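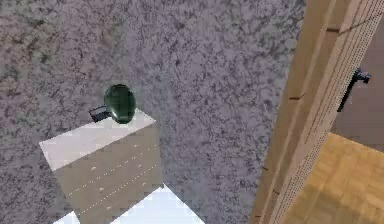

Every May the same advice comes around: open the windows, empty the closets, and buy a new mattress while you're at it. The mattress part comes from the people who sell mattresses, and it has been repeated so often that it now turns up in places that should know better, including, a few years ago, this newsletter. The figure that usually goes with it is a fixed number of years, after which your bed is supposed to be finished whether it feels finished or not. Think how odd that would sound for anything else in a bedroom. A small cream-white chest of drawers with round pale knobs, the kind you see standing on a speckled gray carpet, doesn't come with an end date. You keep it until a drawer sticks for good, and then you try some candle wax on the runners and keep it a while longer. Beds are different, we're told. I wanted to know how different, and who had checked.

I started with two brands that have been advertising hard to readers in our area, Brundum and Mekska. Both have a "sleep age" page on their websites. You type in when you bought your mattress, what size it is and how you sleep, and the page tells you whether it's time to replace it. I put in a made-up mattress bought last year. Brundum told me I was "approaching the window." Mekska told me to "start planning." I then put in the same mattress with every helpful answer I could find: light sleeper, single bed, no pets, guest room only. The wording did not change on either site, though Mekska did offer me a pillow.

Then there are the trial periods. Brundum gives you 40 nights and Mekska gives you 50, and these are sold as proof of confidence. Maybe they are. But read the terms. With Brundum you can't start a return in the first 14 nights, so that your body can "adjust," and you have to pay for pickup. Mekska's pickup is free, but the mattress has to be free of any mark at all, and the way to be sure of that is to use a protector, which they happen to sell and which isn't covered by the trial. I don't call any of this a swindle. It's a store doing what stores do. I just wouldn't call it a gift.

What does wear out in a mattress? Foam gets softer where you lie on it most. Springs can go, and you'll generally hear or feel them when they do. The cover gets dirty, and if you have allergies, that can matter a lot. None of it happens on a schedule. A bed in a spare room that gets used at the holidays has had a far easier life than one that two adults and a dog sleep on every night, and a rule that treats them the same isn't much of a rule.
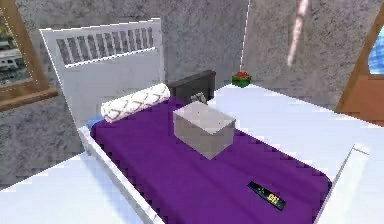 The test I'd trust is a dull one. Strip the bed down completely, lay a broom handle across it, and look for a gap underneath. If there's a clear dip where you sleep, and you wake up stiff at home but not when you're staying elsewhere, then yes, you may need a new one. Before you spend anything, though, check what's under the mattress. A sagging slat or a loose center support feels exactly like a bad mattress, and a slat is a whole lot cheaper. I've read through 27 complaints that readers sent us about mattresses "going soft," and a fair number of them mention, in passing, a bed frame that creaks. I can't prove the frame was to blame in any of those cases. I'd still look there first.

Toppers deserve the same cold eye. The one that gets recommended most in our mailbag is the Roman, a thick foam slab with a zip cover. It's fine. It makes a hard mattress feel less hard. It will not rescue one that dips, because it dips along with it, and the product page is careful never to say otherwise while showing you a lot of happy people stretching. The Dada is thinner and costs less, and the two readers who own both say they can't tell them apart with a sheet on.

As for turning and rotating: turn the mattress head to foot now and then if the maker allows it, and flip it only if it was built to be flipped, as many newer ones aren't. The label will say. I've seen elaborate calendars for this, with seasons and color codes, and I have yet to see anybody show that a strict timetable does better than doing it when you happen to remember.

One more thing about cleaning, as it comes up every spring. Baking soda sprinkled on and vacuumed off may help with a smell. It won't "draw out toxins," and any page that says it does is probably about to sell you something in a spray bottle. Wash the bedding as the label says, vacuum the mattress with the upholstery tool, and let it air for an afternoon with nothing on it.

If you did run one of those online sleep age quizzes and got told your bed was still good, please forward us a screenshot. I'd like to see what it looks like. Next month: air purifiers, and what the word "room" means when it's printed on the box.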